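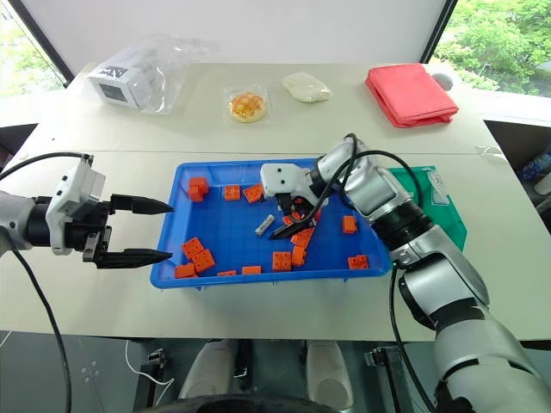 Why does the Holtwood white keep crawling off the rims of the bowls?
The glaze is going on too thick and shrinking as it dries, so it cracks at the rim before the kiln ever gets involved.

That is the current belief, anyway. Last month's belief was dust, and I defended it with some energy, so I'm writing this one down in pen and leaving a wide margin.

December, glaze notebook, started 7:40 a.m. with coffee, finished after dark with the same coffee.

Background for whoever inherits this book. Holtwood white is the matte liner glaze that came with the recipe cards when we took over the studio. The card gives the materials in a neat hand and the instructions as "mix, sieve, use." On the old stoneware it behaved. We switched to the Cusbridge clay in the fall and now the rims come out of the glaze firing looking like a dry lake with the edges curled up. Insides fine. Feet fine. Only the rims, where everyone puts their mouth.

Test set: 16 tiles, all Cusbridge, all bisqued in the same load in the Zudetti. Half washed under the tap and left overnight, half straight off the shelf with whatever was living on them. Each group split between the glaze as it stands in the bucket and the same glaze thinned. Dipped, not poured, same count in the bucket for every tile. I lost the count once when the phone rang. That tile is marked with a P.

Observations before firing. The thick coat had hairline cracks on both the washed and the unwashed tiles by the time I'd cleaned the tongs. Most of them ran along the top edge, a few down the face. On the thinned ones I could find only one crack, and I was looking hard because I still wanted it to be dust. The unwashed tiles did lose a couple of flakes when tapped, so dust gets partial credit.

Prakash Arumugam came by the glaze bench before lunch and asked what the clay content of the recipe was. I read him the card. He asked whether the ball clay was the same ball clay. It was not. The old bag ran out in the fall, and the replacement came from Woldegiorgis, which is perfectly good material and is also, by the feel of it, a good deal stickier. So we changed the clay body and the glaze clay in the same month and then spent the following month studying dust. I've put this here so it is at least searchable.

Next step from Prakash: calcine part of the ball clay. Weighed out 800 grams, spread it in two bisque bowls, and put it in with the evening load. If a chunk of the clay has already done its shrinking, the raw coat should sit still. He says swap in half and adjust for the weight loss. I said I would have gotten there. He was kind about it.

Firing notes. The Zudetti is reading low on the bottom shelf again. Witness cones disagree with the controller, and I believe the cones. Keep test tiles on the middle shelf until the thermocouple is replaced. The part has been ordered, in the sense that I have described it to several people.

Results from the glaze firing, added later, different pen:

Thick, unwashed: crawled badly, bare clay showing at the top edge on every tile.
Thick, washed: crawled, less. Beads along the rim.
Thin, unwashed: one pinhole, otherwise sound. A bit starved over the texture.
Thin, washed: sound. Also a bit starved. The tile marked P is in this group and is the best-looking of the lot — no idea how long it was in the bucket.

So thinning fixes the crawl and costs us the surface. The matte goes gray and mean when it's thin, and people buy those bowls for the buttery look. That leaves the calcined batch.

To do:
Sieve the calcined clay, it came out lumpy.
Mix a small bucket, label it with more than one word.
Repeat the dip on actual bowls. Tiles don't have rims worth the name.
Round the rims over more at the wheel. The ones on the sale shelf are sharp enough that I wouldn't expect paint to stay on them.
Write the specific gravity on the bucket every time. The column for it exists and has been blank since I ruled it.
Find out where the blue sponge went.

Keep washing the bisque in the meantime.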